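Line Item 14

The budget closed at midnight on May 9, 2021, and Thanasis Mavromatis had one line left that he could not defend.

Line 14 read: replacement fingers, pair, quantity 4. The supplier was Grorkow. The unit price was 300, so the line came to more than he had been given for spares in the whole second half. Sarkmont, who signed for everything at Stastgate, had written one word next to it. The word was "Why."

He opened the maintenance log. The left gripper had been serviced in the winter and twice since. The right one had never been serviced. Both were on the same schedule, ran the same garments and had come in the same crate. He put the two columns side by side and looked at them for some time.

The alternative was the Fragkou quote. Fragkou sold a complete end unit for 1125, or 1281 with the second-year cover, and would take the old units back against a credit that was never stated in writing. Two complete units with cover would exceed line 14 and eat the money set aside for cables. Two without cover would still exceed it. He entered both cases in the sheet and colored them yellow.

At ten he went down to the test room with his laptop and started the soft goods routine. He wanted to see an approach on the left side before he typed anything else.

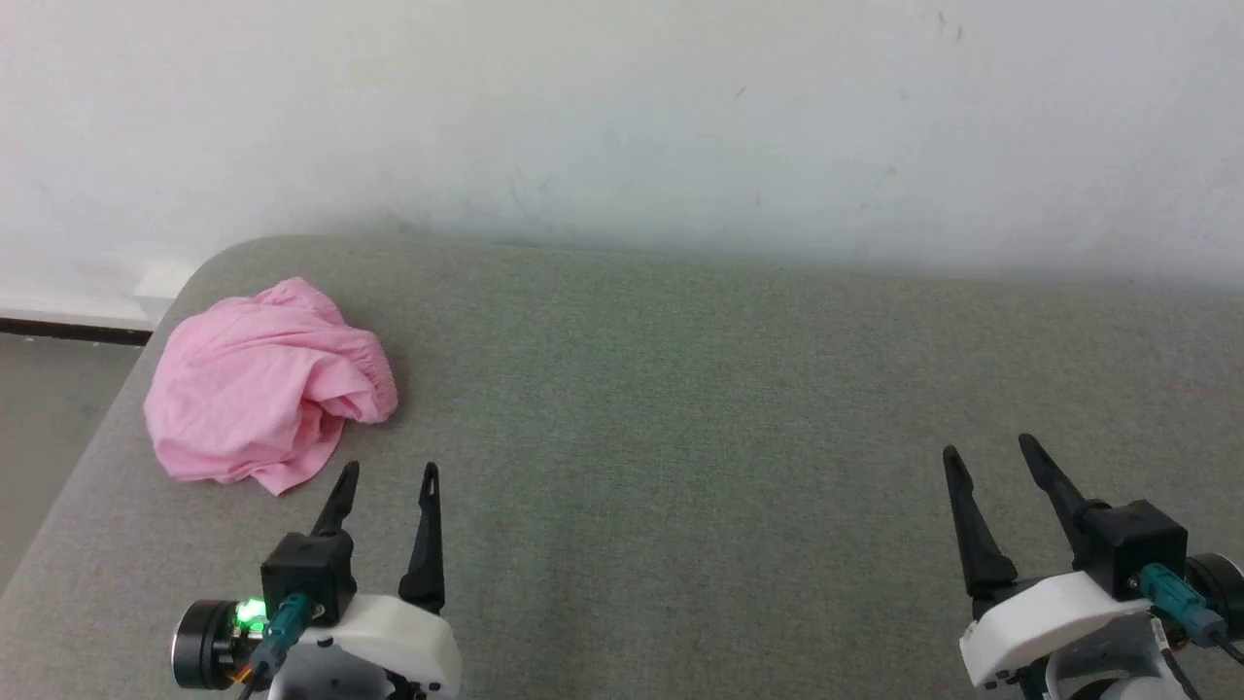
Soft goods routine, left and right grippers open, one garment on the gray cushion.

He held it there. The LED on the left unit was green. The fingertip had stopped just short of the cloth, and he bent down until his eye was level with the cushion. A gap of that size was within tolerance. It was also the size of gap that appeared in the log under "contact, early," eleven lines in a row, all left.

So the fingers were not the fault. The fingers were what paid for the fault. The left arm was arriving low, touching fabric before it should, and dragging. New fingers would wear in the same place by the end of June.

He went back upstairs and deleted line 14. He typed a new one: recalibration, left arm, on site, one visit, 1000. Under it he added one pair of fingers at 300. The total was 1300, which was 100 more than he had asked for in spares and 100 more than line 14 had been.

He read that again. He considered rounding. He considered moving the extra 100 into cables, where Sarkmont never looked.

In the comment field, next to "Why," he wrote: "Left arm is low. See log, contact, early. I should have seen it in the winter."

He saved the file at 11:52. Downstairs the routine was still on hold, and he had to go back and release it.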